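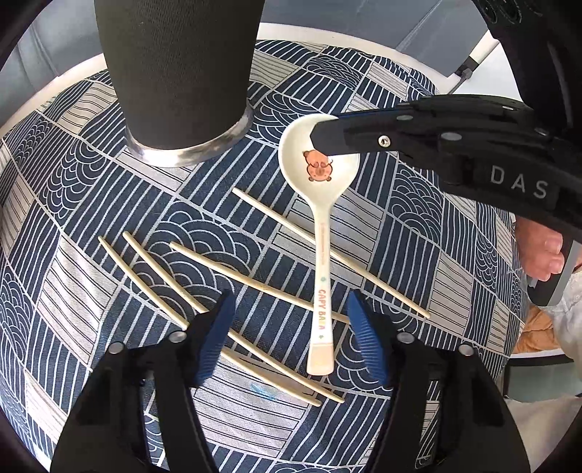

Black tumbler and the capybara spoon, on the navy and white cloth

Jokberg Round Tablecloth, Navy and White

Back in stock in all sizes

I've been selling table linen for long enough to have opinions about it, and my main one is that most people buy a cloth that's too small. They measure the top, they order something that just about covers it, and then it sits there like a hat on a football. So before you get to the sizes, please go and find a tape measure. I'll wait!

The Jokberg is our everyday round cloth and the one I'd pick if I could only keep one in the shop. It's a cotton and linen mix, woven for us by Valtero, who also do our napkins and the heavier winter runners. The pattern is navy and white, it's busy enough to hide a bit of tea, and it goes with plain crockery, odd crockery, and the stuff with cartoon animals on that you swore you wouldn't bring home. I've had mine on the kitchen table since January and it has been through jam, poster paint and a very leaky teapot.

Choosing your size

Measure straight across the middle of the table, then decide how far you want the cloth to hang. For everyday meals I like it to drop about a hand's length all the way round. Any longer and it ends up in your lap (or worse, tucked into somebody's waistband when they stand up). For a party or a buffet you can go much longer, and right down to the floor looks lovely if you've got boxes to hide underneath.

Small is for bistro tables and the little garden ones that seat 2. Medium suits most round kitchen tables for 4. Large is the one to have if your table takes an extra leaf, although do check that it's still round with the leaf in, as a lot of them turn into an oval and a round cloth will look short at the ends. We do an oval in the Etska range and you'd be much happier with that.

If you fall between two sizes, go up. I have had people write to me wishing they'd bought the bigger one, plenty of times.

What it feels like

It's a medium weight. Heavier than the cheap printed sort that slides about every time you put your elbow down, lighter than a proper damask. It comes out of the packet a bit stiff and with fold lines, and I know that puts some people off, but give it one wash and it relaxes completely. The hem is turned over twice and stitched, with no fancy edging to catch on things. The first lot we had in, years ago, had a scalloped edge and it drove me mad to iron, so I asked for it to be dropped.

The pattern is woven in and doesn't just sit on the surface. That means the back looks nearly as good as the front, with the colours swapped over, and I do flip mine when I've got visitors coming and no time to do a wash. You didn't hear that from me.

Washing and ironing

Wash it at 40 with other dark things the first couple of times, because navy is navy and there's always a little colour to come out. After that it can go in with anything you like. Please don't use bleach or one of those whitening powders. Line dry if you can. It will shrink slightly in the first wash and we've allowed for that in the sizes, so if it seems a touch generous when you first put it on, leave it be.

Iron it while it's still damp and start from the middle, working outwards and turning the cloth as you go. A round cloth ironed from one side to the other goes a funny shape. If it does go a funny shape, damp it again, tug it gently on the slant and have another go. Or skip the ironing altogether! I shake mine out hard, hang it over a door and put it on the table with the last bit of damp still in it, and by teatime it's flat enough for us.

Stains I've got out of mine, and how:

Tea and coffee: cold water straight away, then a normal wash.
Candle wax: let it go hard, pick off what you can, then a warm iron over kitchen paper.
Beetroot: soaked overnight in cool water with a bit of washing powder. Came out on the second try.
Curry: no luck. There's a faint yellow patch and I keep the fruit bowl on it.

Do I need something underneath?

It depends on the table. If yours is glass or has a shiny varnish, a cloth of any kind will wander, and a thin felt underlay makes a big difference. We sell the Bravo underlay, which you can cut down with ordinary kitchen scissors (draw round a plate for the curve at the edge if you're nervous, then move the plate along as you go). On bare wood I don't bother, although I do put a mat under anything straight from the oven. The cloth on its own won't protect a table from heat and I'd hate for you to find that out the hard way.

If you eat outdoors, the underlay is no help against wind. Get a set of clips. Ours come in packs of 4 and they fit tops up to 2 cm thick.

Matching bits

The napkins come in the same navy and white and also in a plain navy that I think looks better, if I'm truthful, as pattern on pattern can be a bit much. They're a decent size, big enough to be useful with spaghetti. There's a runner too, but on a round table I'd save your money.

Lots of you have asked for this pattern in green. I've asked Valtero, and they've sent me a sample, and the green was horrible. So we're trying again, with a greyer one. I'll put it on the website when I've got something I'd have in my own kitchen.

Delivery and returns

Everything is packed by me at the back of the shop and orders placed before 11 in the morning go out the same day. It comes folded in paper, in a cardboard envelope that fits through most letterboxes, apart from the large, which needs somebody in or a safe place to leave it.

You can send it back if it's the wrong size or you simply don't like it, as long as it hasn't been washed. Open it up, by all means. Lay it over the table, see how the drop looks, sit down at it. Then fold it back up and pop it in the same envelope with your order slip. Swaps for a different size go out free the first time.

If you're still stuck on sizes, send me the width and the height of your table and I'll tell you what I'd buy.

Page updated Jul 12, 2020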